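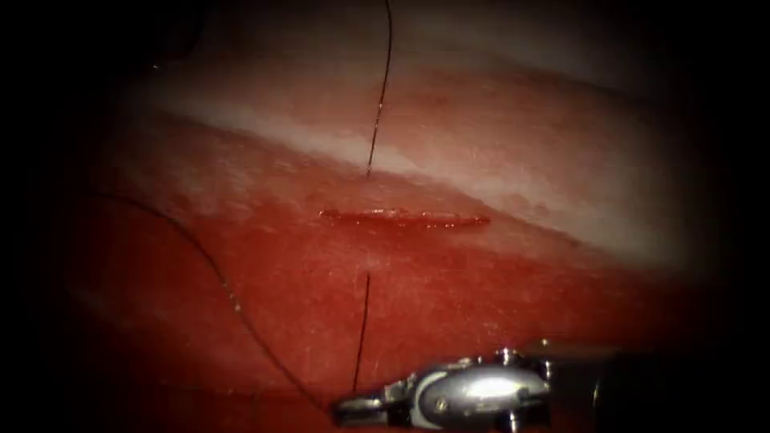

A short, straight cut, nearly level.

Journal > Evening classes > Anatomy

2018-07-15

I've finished the anatomy course at Dahlgren and I loved it! Ten weeks of buses from Bolotville, a textbook as heavy as a cat, and at 51 I can finally tell a tendon from a ligament. Damián Acuña taught us muscles by making us climb the stairs very slowly (try it, your thighs will introduce themselves). Part two starts in November and I've already put my name down.

Print | E-mail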